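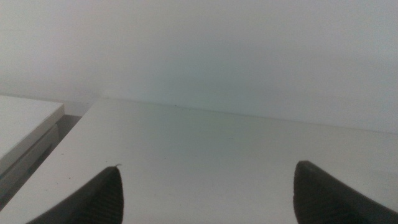
Sofia Baptista wrote back after reading my first draft of these notes that I should start with the fingers and leave the software for the second half, given that the fingers were what people kept asking her about on the way home. Fair enough, Sofia! So fingers first, and the session plan I had promised comes further down.

These are my notes from the open day at Mornden, June 8, 2025, tidied up for everyone in the course (including the people who couldn't make it). They're longer than I meant them to be. Read them before the next lab session and bring your own scribbles, I'm sure you caught things I missed.

## Fingers

Look at the inner faces first. They have fine ridges running up them, close together, and the outer edges are smooth. I got this wrong on last year's exam sheet, where I drew both sides flat, so please cross that drawing out if you've inherited a copy from somebody.

Why ridges? Jaime Prata, our host for the morning, gave the short version: a smooth pad touches a smooth object over one patch, and if that patch starts to slide, the whole thing goes. Ridges bend a little one by one, and some of them can still be holding while others have started to slip. He was careful to say that this depends a lot on what you're picking up. Paper cards, for instance, don't care much. A glossy plastic bottle cares a great deal.

The tips are tapered too, and I'd never given that much thought. A narrow tip gets in between things that are close together, but it gives you less surface to hold with. Prata's advice was to pick up small stuff with the tips and big stuff deeper in, nearer the base, and to teach the arm both ways from the start. If you only ever show it tip grasps it'll try a tip grasp on a full water jug, and then you're mopping.

He also wanted us to remember that fingers are consumables. They get wiped, they get checked, they get swapped. Dust and stray fibers cling to them (you can see a pale little strand on the left tip in the picture at the top), so a wipe goes on the start-up list. I've added it to ours.

## What the wrist camera gets to see

This was the part I liked best, and I was a nuisance about it. The camera rides with the gripper, so the fingers are in the view and the world moves around them. In my picture the gripper is open over a bare white table with a pale wall behind it, and it's a really useful view to think about even though there's nothing on the table to grab.

Think about depth. White table, white wall, soft even light. The line where the table meets the wall is faint, and off to the right it nearly fades out. You and I have no trouble, we know what a table is. But if your method needs strong edges or texture to work out where a surface lies, there's very little for it to chew on. Somebody in our group suggested a patterned cloth, and Prata said sure, try it, but then ask yourself if the arm has learned the task or learned the cloth. I wrote that down twice.

Think about occlusion as well. The closer you get to an object, the more it sits between the fingers and the less you see of whatever's behind it. That's why a lot of labs add a second camera that stays put and looks at the whole workspace. We'll compare the two views in lab.

And specks! There are a few tiny dark ones on the table and along its back edge. A person filters them out without thinking. Would your blob detector? Run it on a plain surface before you run it on anything interesting, and write down what it claims to find.

## The demonstration itself

The task was pick and place: take a small part from one side, set it down on the other, let go, back off. Settimio Fontana drove the arm by hand for the first go, then let the trained policy take over. They call the task set Juteo, and the training run we were shown used 300 demonstrations, all recorded by people steering the arm.

My notes on how it went:

- First 3 tries, all fine. Slow, though. Slower than I'd expected from the videos.
- On the fourth it closed a bit early and nudged the part instead of gripping it. It opened, came back, and got it. Fontana looked pleased and said the retries had been put into the training set on purpose.
- Then he moved the part while the arm was already on its way (mean!), and it followed.
- Letting go was the shakiest bit. The part stuck to one pad for a moment and landed crooked.

Adelino Calado asked how many of the recordings had been thrown away. The answer was 42, mostly for hesitation, where the driver stopped halfway to think. I'd have guessed they'd keep those. Apparently a policy that sees lots of pausing learns to pause, and then it just hangs there over the table looking thoughtful.

We ran out of time for the Prollico controller, which was on the program, so ignore question 2 on the old worksheet until I've rewritten it.

## For the next lab

We'll work in pairs at the two arms. Before you come in:

1. Sketch a ridged finger pad from the side, holding a round object, and mark where you think it touches.
2. Write half a page on what a wrist camera can't tell you when the table and the wall are nearly the same color.
3. Pick a household object and say where along the fingers you'd grip it. Horácio Loureiro has already claimed the egg, so choose something else.

In the lab itself, go in this order: power on, stop button test, wipe the fingers, open and close them empty, look at the camera view, and only then put an object down. Keep your hands out while the arm is live, even if it looks parked.

If you want background reading, the Kiều handout from the start of term has a decent chapter on friction, and you can skip the derivation on a first pass. Questions by email are fine, or catch me after class. I still have a couple of the visitor maps too, if anyone wants one.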